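# An Open Day at Darkolus, Where the Kitchen Lives on a Screen

The Darkolus workshop sits behind a tire store, and the sign on the door still carries the name of the last tenant. Visitors on the open day were asked to wipe their feet, sign a sheet and hang up their coats before going in.

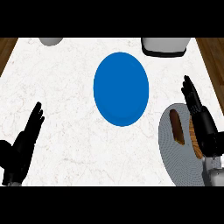
Most of what Darkolus does happens in simulation. The company writes training software for two-armed robots meant for home kitchens, and its main project, called Stoteneo, is a set of kitchens that exist only on a computer. A robot can practice there all night without breaking a dish. The staff change the countertop, the floor and the things lying out, and then run the same job again.

The demonstration used a marble counter with a blue plate in the middle and a round woven mat off to the right. The view is the one the robot gets, looking down past its own two black hands. It takes a minute to get used to. Several people in the group leaned left and right in their chairs, as if that would help them see around the fingers.

Each kitchen comes with a short list of jobs. The engineers said that moving one thing from one spot to another is still the bread and butter of the work. People do it without thinking. A robot has to find the object, pick a way to hold it, and keep the other arm out of the way. Stoteneo now has 1462 kitchen layouts, and 539 of them were added after August, when the company moved to faster computers.

Visitors could try it for themselves. A headset and two hand controllers were set up at the back of the room, and each person got 8 minutes. The line was long by noon. The controls are touchy, and the simulated hands lag a little behind your own. I spent most of my turn learning not to reach too far. A boy in front of me did much better, and he was asked if he wanted to go again.

The second room holds Chambi, the company's real robot. It was switched off during the morning for a repair to one shoulder, so the group looked at it from behind a rope and asked questions. The main one was price. Darkolus would not give a figure, and said Chambi is a test machine that will not be sold.

What the company does plan to sell is the software. Its first customer is Kasach, a firm that runs cafeterias and wants help clearing trays. Cafeteria counters are simpler than home kitchens — fewer odd objects, better light — and the two companies expect to begin a trial with 20 trays at a time.

Coffee was served in the hallway afterward, by people. The next open day has not been set, but there is a mailing list at the front desk for anyone who wants to hear about it.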